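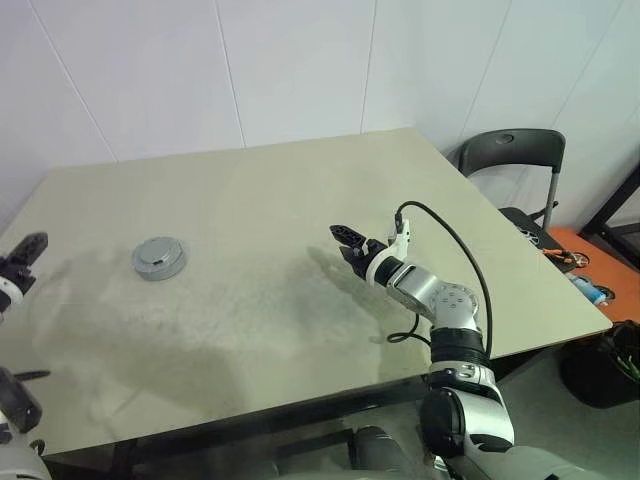
Progress report to the Lungu Fund, second period
Prepared by Angharad Eynon, Warnemport workshop

Dear all,

Thank you for your patience with this one. I promised it for May and then asked for a little longer, because the second round of gripper trials was only half finished and I didn't want to send you half a story. It's finished now, and I think you'll be pleased with most of it.

Where we are

You'll remember that the grant pays for a fair comparison of finger types on our two-arm table, so that the small repair shops in the Odberg network can choose a gripper without having to buy three and regret two. In the first period we set up the arms, got both of them talking to one controller (a longer job than I'd budgeted for, as you heard at the time) and ran the flat parts. This period was meant for round and low parts, and that is what we did. We logged 456 pick attempts across 6 part types, with the same person resetting the table all the way through so that nobody's habits crept into the numbers.

Ribbed fingers against plain ones

The ribbed fingers with the open cut-outs are still the favorites here, and I'll admit I went in hoping they would be. They give a little when they meet a curved edge, and on anything with a decent side wall they settle into place very nicely. Low metal discs are harder. A disc that sits flat on a smooth tabletop offers very little height to hold on to, and if the fingers come in even slightly high they ride up over the rim and close on nothing. We spent the better part of two weeks on approach height alone! The plain stiff fingers from Zistgate did better on the very lowest parts and worse on everything else, and they left marks on two of the softer samples, so we've stopped using them on anything painted.

My feeling at the moment is that we'll end up recommending the ribbed set for general work, with a note on approach angle for low parts. I'd like the third round behind us before I put that in writing for the shops.

Cables and the wrist bracket

This is the part of the work I'd underestimated. The device on the wrist bracket needs its cable to follow the arm through a full turn, and there are two ways to get it wrong. Leave too much slack and the loop hangs over the table where the other arm wants to be. Take too much out and the connector gets tugged each time the wrist rolls. We lost four sessions to connector faults before we worked out what was going on (I had been blaming the controller, and I owe it an apology). The wide arc back to the forearm is the best routing we've found so far, though I still don't love the smaller loop by the wrist and would like to try a clip there.

Lighting

A smaller point, but it did cost us some time. The arms throw soft shadows over the tabletop, and a grey metal part on a pale table can be surprisingly hard to pick out once a shadow falls across it. Late in the afternoon, after 4, the misses went up enough that we moved all the disc runs to the morning. A second lamp is on the list.

Spending

We're inside the budget for the period. Fingers and brackets came in under what we'd planned, spare cables came in well over, and the two very nearly cancel out. I haven't touched the travel line yet. With your agreement I'd like to move part of it to the lamp and to a few more sample parts from the Odberg shops, who have been generous but can't go on giving us things for free.

Next period

Two-handed work comes next: one arm steadies the part while the other turns or lifts it. We've tried it a handful of times at low speed and the arms are polite to each other so far. I'd also like to repeat the first-period flat parts with the new cable routing, as I suspect a few of those early failures were really connector trouble and the grippers deserve a second chance. That adds 6 working days to the plan, which we can absorb without moving the end date.

The full run sheets are in the shared folder under the second period, with the faulty sessions kept in and marked. Please do come and see the table if you're passing through Warnemport. A morning visit is best, and I'll put the kettle on.

With warm thanks,
Angharad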